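5 Aug 2026

Damp survey, continued. Meter readings along the party wall at Cikthorpe are down again: 6 at the skirting, 3 at waist height. In March the same two points were well into the red band. The Temen dehumidifier has been left on its low setting overnight and the tank emptied each morning. Reading positions are marked in pencil so that the next set is comparable.

Gutter at the rear cleared as far as the downpipe. The bracket nearest the valley has pulled out and the fall is wrong beyond it. Ordered a replacement from Mivley, who list it at 49 mm between fixings. The old one measures the same.

Spent the evening on finishes. The lime plaster needs longer before anything goes over it, but the grout colour has to be settled before the tile order.

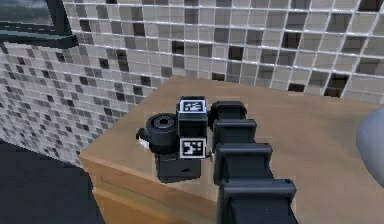
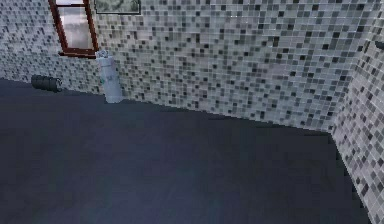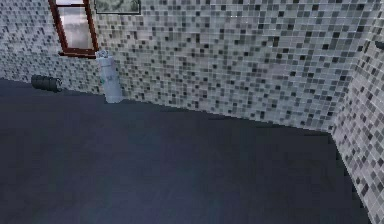
Small mosaic in mixed greys, pale grout in all three.

The Robles quote came to almost 800 for the repointing, scaffold excluded. It specifies a cement mix, which I shall query. The brick is soft and the original joints are lime. If they will not change the mix I will do the lower courses myself from the ladder and leave the gable until spring.

Airbrick under the back step was blocked with old mortar. Chiselled out, mesh refitted. There is a draught under the floor now when the hatch is lifted. Joist ends still to be probed. Meter needs a new battery.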